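Bath toy

A bath toy is any small plaything made to go in the tub with a child (or with a grown-up, I'm not judging). Most of them float, a good many squirt, and a few stick to the tile. I've been writing about them for this wiki for longer than I'd like to admit, so forgive me if I run on a bit, there's a lot to love here!

Names and what counts

People call them tub toys, water toys, squirters, floaters, and in my grandmother's house simply "the boats," even when there wasn't a boat among them. I use "bath toy" for the lot. Pool toys are a different thing in my book because they're bigger and usually blown up with air, though Kosmas Vrettos, who edits the pool pages, has argued with me about the overlap more than once. We settled on size. If you can close a bathtub drain with the toy still in the water and have room left for the kid, it's a bath toy.

History

Children have been floating things since there was water to float them on. Carved boats, corks, walnut shells with a scrap of cloth for a sail, you name it. Rubber toys came in during the 1800s, once rubber could be treated so it didn't go gummy in summer and crack in winter, and the early rubber animals were often solid and meant for chewing. Hollow ones that floated came later, and soft vinyl pushed most of the rubber out in the middle of the twentieth century. Vinyl was cheap, took paint nicely and could be molded with a little hole in the bottom, and that little hole gave us the squirter (and a whole lot of wet bathroom ceilings).

The yellow duck gets all the attention. I do like a duck, but I'll say my piece: the sea animals are better. A whale already has a reason to squirt!

Sea animals

Whales and dolphins get mixed up all the time in this corner of the hobby. Toy makers round everything off, so the long snout of the dolphin shrinks and the big square head of the sperm whale goes soft, and you end up with a cheerful fish-shaped somebody who could be either one. Both are mammals, of course, and both have tails that lie flat and beat up and down, while a fish's tail stands upright and goes side to side. Lots of toys get that wrong. I check the tail first, every time, and my family has stopped going into gift shops with me.
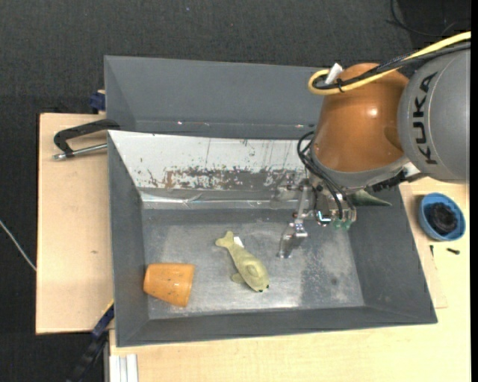

Color is a free-for-all. Real whales run to grays, blacks, whites and bluish tones, and the toy aisle has never cared one bit. I own an orange one. Mitali Chowdhury, who keeps a far tidier collection than mine, sorts hers by color and won't hear of sorting by species, and I have to admit her shelves look terrific. Her pride is a set from a small maker called Dolon, 8 animals in a mesh bag, bought in September at a church sale with the bag still tied shut.

The Punico line is the one I get the most mail about. Punico made soft squirters with painted eyes, and the paint comes off if you so much as look at it, so a clean pair of eyes is what collectors go for. My own count stands at 148 Punico pieces, counting repeats. Ukisholm toys are heavier in the hand and ride lower in the water. I find them a little gloomy, but Zainab Okafor swears by them and has offered to change my mind with a loan. We'll see!

How they float

A hollow toy floats since the air inside keeps its overall weight down compared with the water it pushes aside. Whether it floats right side up is another matter. The weight has to sit low, and a toy with a big head and thin belly will roll over and stay there. Some makers put a weight in the base. Others thicken the wall along the bottom and hope for the best. My oldest whale has gone belly up in every tub I've ever lived with.

Water inside changes everything, too. A squirter that's half full will list to one side, then sit deeper and deeper, and kids think this is the funniest thing in the world.

Mold and cleaning

Okay, the gross part. Water that stays inside a squirter grows mold, and you get those black flecks in the bathwater. Squeeze the toy out hard after each bath and stand it hole side down. If flecks have already shown up, I throw the toy out when it's for a child's use. Wanting Tan cuts hers open along the seam, scrubs them and glues them shut for display, and she does lovely work, but I don't have the patience. Toys with no hole at all skip the problem, as do the kind that snap apart in two halves.

For the outside, mild dish soap and a soft toothbrush will do. Keep strong cleaners away from painted parts. Vinyl can also turn sticky with age, and I haven't found a fix for that one I'd put my name to. If you have, the talk page is open.

See also: Rubber duck, Squirt toy, Toy boat, Pool toy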